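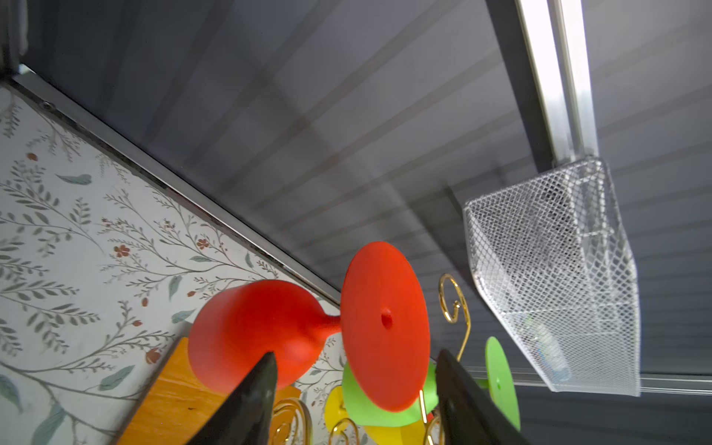
Wrist view at the pre-grasp pose, fingers open either side of the red goblet

Wrist cam pose estimate flips on goblet shapes, grasp comes in from wrong end

Posted by Győző Kozma

Hi all, bit rushed, rig time runs out at 9 tonight so sorry for the mess.

Task is picking coloured goblets off a gold wire stand. Red one first, there are green and yellow ones right behind and under it. Goblet lies sideways from the camera's point of view - cup to the left, big flat disc to the right. Segmentation is fine on the red. Pose is not. Every so often the estimate swaps ends, so it thinks the disc is the cup rim, and the planner gives me a grasp frame turned right round. Arm then wants to reorient by 180 for no reason and I hit stop.

Running the Costigan pose node into the Korton planner, both stock settings apart from the mesh, which I made myself. Roughly 30 frames per second into the estimator. Fingers are in view the whole time and cover part of the cup, also the green disc further over. Not masking them at the moment.

Things I tried:
lower confidence cutoff - worse
averaging poses over a short window - much worse, average of two opposite poses is rubbish
turning the depth hole filling off - no change I could see

Is this the mesh, the occlusion, or the filter? And is the wire going to be a problem for the collision map, becuase right now it hardly shows up in the cloud at all.

clescombe_dan

Had the same with egg cups. Your averaging is making it worse like you said, take it out. Keep the top 2 hypotheses from the estimator, not just the best one, and pick whichever is closest in rotation to the last accepted pose. Only allow a flip if the other one wins for several frames running. That's the jumping dealt with.

Doesn't help if the very first frame is wrong though. For that you want something that tells the ends apart. The disc is flat with a small hole near the middle, the cup is rounded. Fit a plane to the points at each end of the long axis, and the end with the low residual is the disc. Cheap to run. Do it from a bit further back before the fingers get close.

And mask the fingers!! They're black and always in the same part of the picture for a given opening, so render them from the gripper model and drop those pixels. If you don't, the cup end loses half its outline and the scorer has only the disc to go on. I'd bet that's most of your flips.

Also check the mesh scale, stem thickness especially. Mine was modelled too fat and it scored nearly the same both ways round.

t.willach.fan

just use a bigger model? worked for me on mugs

Marsh_R

Only answering the wire bit. Don't trust depth on shiny thin stuff like that. Curly brass-coloured wire comes back as holes or as points floating somewhere behind, and the planner treats holes as free space unless you tell it otherwise. Register the stand once, put it in as a fixed collision object, simple boxes round the scrolls will do, and leave the gap you need for the fingers. There's a tall scroll right next to your red disc so I'd pad that one more than the rest.

Then switch off live map updates inside that volume for the last bit of the approach, or the floating points will block your plan at random.

Straight line approach only at the end, no free replanning. If the pose changes by more than a few degrees in the last stretch, back off to pre-grasp and look again.

Győző Kozma

Thanks both. Masked the fingers and put the plane check in, 2 flips in the whole run after that, both from the first frame when I'd started too close. Mesh stem was too thick aswell, fixing that next. Stand as boxes is going in tomorrow - will post the config if it behaves.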